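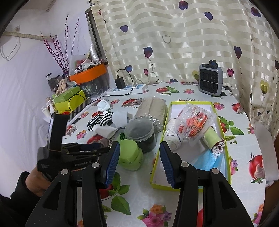 ## Shoebox as a catch-all: yes or no?

**idalina_l**
Okay, dining table is officially out of service. I'm clearing out the hall closet and everything has landed on the tomato tablecloth. So far the shoebox (the yellow-green one, my favorite box in the house, don't judge) has a bandage roll, a face mask and some little rolled-up bits in it. My question is whether I keep going with the one box or split it up. I have 21 more things to find homes for and I'm running out of steam!

**morkberg_attic**
Split it. I did the one-box thing for years and every time somebody cut a finger I was digging through hair ties and dead batteries. First aid gets its own box with a label on the short end so you can read it on a shelf.

**Chrysoula M.**
I'm going to disagree with morkberg here. One open box you really use beats four labeled ones stacked in a closet. Roll everything and stand it on end, and you can see the lot from the top. Also I love that tablecloth, my aunt had one with lemons and I still think about it.

**idalina_l**
Thank you!! It's the cheerful one, it comes out when I have a horrible job to do. I did roll things, mostly. The big beige roll is never going in a shoebox though. Where do people put fabric that size?

**prenine**
Under the bed, flat on its side. Leave the plastic on the end if it's still decent, but I wouldn't seal the whole thing up, mine smelled musty after a summer like that.

**morkberg_attic**
Or stand it in the back corner of the closet. Under the bed is where fabric goes to be forgotten. Ask me about the curtains.

**prenine**
I vacuum under mine, thanks :)

**Chrysoula M.**
What about the tiny white sock? Does it have a partner?

**idalina_l**
Still looking. I give a single sock 30 days and then it's a dust rag. The striped cloth is staying out for the kitchen, and the green cup goes back in the cupboard where it belongs.

**morkberg_attic**
30 days is generous. I give them one laundry.

**idalina_l**
Update: going with two boxes. Mask and bandage stay in the green one, the rest moves to an old boot box I found behind the ironing board. Chrysoula, I'm leaving the lids off, so you get half a win. Table has to be clear by 4 because my sister's coming over to cut out a skirt.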